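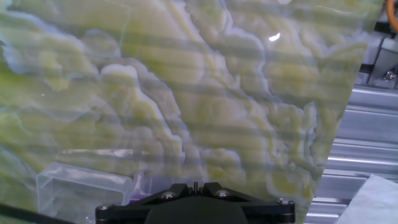 Chapter 7
Surfaces That Pretend

Stone has had a long run as the material people would like to own and would prefer not to carry. A slab of onyx is heavy, brittle, and priced by someone who has already looked at your shoes. A sheet printed to look like onyx asks much less of you. It has the clouds, the veins, and the shine, and one person can usually get it up a flight of stairs without calling a cousin.

This chapter deals with printed decorative sheet: how the pattern is made, how light behaves on it and through it, and how to cut it without ruining the part you meant to keep. In Chapter 5 you worked with solid colors, where a crooked seam is merely a crooked seam. With a marble pattern, a crooked seam is a geological event. Veins that climb toward the upper right of one panel are expected to go on climbing in the next, and the eye is rude about it when they don't.

Translucent sheet brings a second difficulty. Whatever you leave behind it joins the design. A plastic box, a bit of purple something, a pencil you have been hunting since December: all of them may show faintly through the swirls, and glue shows too. The people who fitted the lobby panels at the Wesetti Hotel in Plamorbridge learned this after the lights were switched on, and we return to their 531 panels in the case study.

Before you read on, find a glossy printed surface at home or in a shop. Tilt your head until a highlight slides across it. Then look for the place where the pattern repeats. Once you have found it you will go on seeing it, for which the authors accept no blame.

Key terms
bookmatching
pattern repeat
specular highlight
vein direction
backlighting

7.1 What the Printer Knows About Stone

Most marble patterns begin with a real slab, photographed or scanned on a good day.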